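Hemi Hoani gets through 3000 cartons in a good month, and he still likes the look of one before it's folded. "You can read it when it's flat," he says. "Every crease tells you what the box wants to be!"

He started at Inargate in August, after 9 years packing fruit, and has taken over the fold-up bench with real delight. The cartons come in as flat sheets with the holes and slots already cut, and he'll happily talk you through tabs and flaps until the kettle's gone cold.
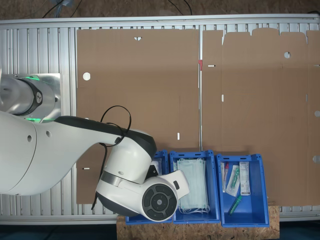 What does he check first on a new sheet?

"The creases. I run my thumb down each one, and if it's stiff I bend it both ways before I go near the tabs."

His favourite is the Sarneo, a carton with 3 tabs that lock without any tape (he did one up for me in the time it took to find my pen). The Ernis is fussier, and he has a soft spot for it anyway.

"My daughter's got one at home for her colouring pencils," he says. "Still square, that one. I gave the corners a good hard press."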